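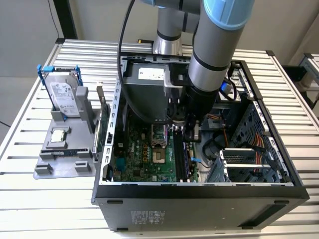

Arm over the motherboard, desktop tower on its side. The parts tray is at left.

Review: Brekener Cell Practice Guide, second edition

Brekener sells its practice guide to small shops that want a robot arm doing board-level work on old desktops: pulling memory, seating processors, moving drives. It comes as a ring-bound book with 12 laminated check cards and a file of blank forms. I bought the second edition in December for our refurbishing bench and have used it on 20 towers so far.

The guide is organised by task. Each chapter gives the rule, the check that goes with it and a form to sign. The wording is short and mostly clear. Manuela Dal Bello edited this edition, and she has cut a lot of the theory that padded the first one.

The best chapter covers order of work. Its main rule is that nothing enters the chassis until the side panel is off, the cables are clear of the approach path and the destination has been confirmed empty.
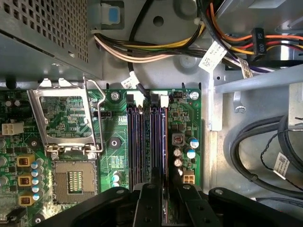 Vol. 2, p. 50

The cable section is where I disagree with it. Brekener wants all power supply wiring tied back to the chassis wall before the arm moves in. On a bench clearing a few machines a day that's fine. In an older tower the bundle often crosses above the board, with labels hanging off it and connectors pointing wherever they please, and tying all of it adds nearly 12 minutes. We tie what sits over the memory slots and the socket, then log the rest as a known hazard on form 1117.

The socket rules are good. With the retention frame up and the contact pins exposed, the guide bars any gripper travel directly over the socket unless the task is the processor itself. We had been sloppy about that – our old Irnel program took the shortest path every time.

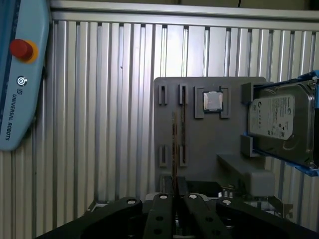

Emergency stops get four pages, and they earn the space. The guide asks that the stop be reachable from the spot where the operator loads parts, and that it be pressed and reset at the start of every shift. A red mushroom button on a yellow collar, like the one on our pendant, meets its rule on colour. The card for this chapter now hangs beside the bench.

Fixtures are handled less well. There is one page on part holders, with drawings clearly made for Caputo trays, and no advice on mixed boards that carry a drive, a processor and memory together. Truna's free checklist does better here.

The binding is solid and the cards wipe clean. The forms print badly on A4 and have to be scaled down. At $50 it's fair value for a small workshop, and I'd buy the third edition if they fix the fixtures page.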